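Housekeeping and Interiors, Unit 6
Care of Plain Work Surfaces
Handout for the practical, Grullgate teaching kitchen
Prepared by Normand Kowalchuk. Replaces the sheet dated 30 May 2020.

Read this before you come to the practical. Bring it with you, because the record table for the last exercise refers back to section 3.

1. What the unit covers

Unit 5 was about storage and how to lay out a cupboard. This one is about the surfaces people put things down on: counters, tables, shelves, the tops of low cabinets. We deal only with plain, light-colored surfaces. Dark stone and oiled wood come in Unit 8 and need different handling.

Light surfaces are common in rented apartments and small kitchens. They make a room look larger and show crumbs early. They also show tea, beet juice, ink and the gray marks left by metal pans, and most of the questions I get from students are about those four.

2. Clearing

Clear the whole surface before you clean any of it. Wiping around objects leaves a ring at the base of each one, and the rings get harder to remove every week. Move everything to one tray or one chair, not to several places around the room.

As you clear, sort into things that live on the surface, things that live somewhere else, and things you do not know about. Leave the last group on the tray until the end. Students tend to stop and deal with each unknown item as it turns up, and the practical then runs over.

Lift, do not slide. A jar with a grain of sand under it will leave a line that no cleaner takes out. Pads and feet that are already scuffed should be checked with a fingertip before they go back down. 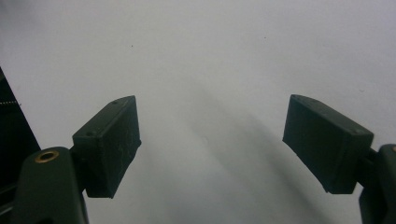 Once the surface is clear, look at it from a low angle with the light coming from the far side. Dull patches are usually old cleaner that was never rinsed off. Fine straight lines are scratches. Round dull spots are often from cups, and if you can feel an edge on them they are residue and will come off. If you cannot feel an edge, the finish itself has probably been marked.

Make your notes at this stage. After wiping, everything looks fine for ten minutes and you will forget where the marks were.

3. Cleaning

Dry first. Brush or wipe loose dirt toward one edge and catch it. Going in wet turns dust into paste.

Then a damp cloth with a small amount of dish soap. Work from the back to the front in straight passes that overlap a little. Turn the cloth to a clean side when it looks gray. Rinse with a second cloth and plain water, then dry with a third. The drying step is the one people leave out, and it is where most streaks come from.

For a stain that stays, mix baking soda and water to a soft paste, leave it on for 4 minutes, and wipe off without scrubbing. Repeat once. If it is still there after the second time, write it down and leave it. Do not use scouring powder or the green side of a sponge in the practical.

Keep hot pans off the surface at all times. The trivets are in the drawer left of the stove.

4. Putting back

Put back less than you took off. As a working rule for this course, at least half of any surface used for preparing food should stay open. A shelf can be fuller than that. A counter next to a stove should be the emptiest of all.

Group small items on a tray so they can be lifted in one go next time. Cords go behind, never across the front.

5. Exercise

Work in pairs. Each pair has one section of counter and 30 minutes. One person clears and cleans, the other keeps the record: marks found before cleaning, method used, marks left afterward. Swap for the second section.

Hand the record to Munther Rawashdeh before you leave. He signs off the practical hours, and a missing sheet means the session does not count. If you cannot attend, the make-up session is in June, in the same room.

Reading for next time: chapter on sinks and drains, first half only.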